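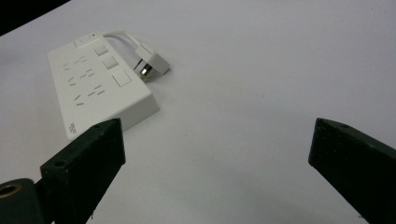
MIRANDA, 8/18/19

The white plug on the white table is the part of the job Ramiro Collado worries about most. A power strip is easy enough for software to find. It is long, it has straight edges, and the rows of dark slots on top give a camera something to hold on to. The plug is a small pale block at the end of a cord, and the cord can lie any way it likes.

Collado writes perception code at Skostaria, a small software company with an office over a tile showroom. His program, called Lavel, takes in pictures from a camera mounted just behind a pair of gripper fingers and tries to answer a short set of questions. Where is the plug? Which way do the prongs point? Where is the outlet, and how should the fingers come at the plug so that the prongs end up facing the slots?

The camera sees what the fingers see, and it sees the fingers too. They stand up dark and large at the bottom of every picture, and depending on the approach one of them will cover a corner of whatever is being picked up. Early versions of Lavel handled this badly. The program would treat the edge of a finger as the edge of the power strip and report a strip that was too short by the width of a thumb.

The fix was a mask. Lavel now keeps a model of both fingers and works out which parts of the picture they block at any given opening. Those parts are marked as unknown. The strip's outline is then fitted to what is left, and the program is allowed to guess that the body goes on behind the finger.

"We spent a long time trying to teach it what a finger looks like," Collado said. "We already knew where the fingers were. We just had to pass the number along."

White on white was harder. On a matte table under even light, the side of a power strip that faces away from the lamp goes light gray, and that gray is often the best edge there is. A plug throws a soft shadow. Lavel leans on both. It also looks for the metal of the prongs, which tends to shine, though the shine moves as the camera moves and can't be trusted from one picture to the next. The program compares views from several positions before it commits to a direction.

Collado's test set holds 204 recordings of people doing the job by hand with the gripper tool. Each one starts with the tool open over the table and ends when the plug is in or the person gives up. He keeps the ones where the person gives up. In 83 of the recordings the plug starts with its prongs turned away from the strip, and those are the ones he runs first after any change to the code.

Rodrigo Garrido handles the other half, which is planning. His part of the software is called Varumus, and it takes what Lavel reports and turns it into a path. Garrido came to it from warehouse software, where the boxes were stiff and stayed where they were put. A cord does neither. Lift a plug with a loop of cord behind it and the loop straightens, pulls, and sometimes drags the strip a little across the table.

Varumus doesn't try to predict the whole cord. It estimates how much slack there is between the plug and the end of the strip, draws a limit from that, and keeps the gripper inside it. If the path to an outlet would use up the slack, it picks a different outlet or a different turn. The calculation takes around 113 milliseconds on the office machine, fast enough to repeat while the gripper is moving.

The two men don't agree on how the halves should talk. Garrido wants Lavel to hand over one answer with a single score attached. Collado would like to send several possible plug poses and let the planner sort them out. For now the program sends its best 2, and Varumus plans for the first while checking that the path wouldn't do harm if the second were right.

Outlets have brought their own trouble. Some strips mix two-pin and three-pin openings in the same socket, so a cluster of slits has to be read as a group before any one slit means much. Seen at a low angle, the far socket shrinks to a few short dashes. Lavel waits until the camera is closer before naming the type, and until then it reports only a center and a direction.

Switches come next on the list. Collado has started labeling them, the big ones and the small ones separately. Garrido would like the release in June, with or without them.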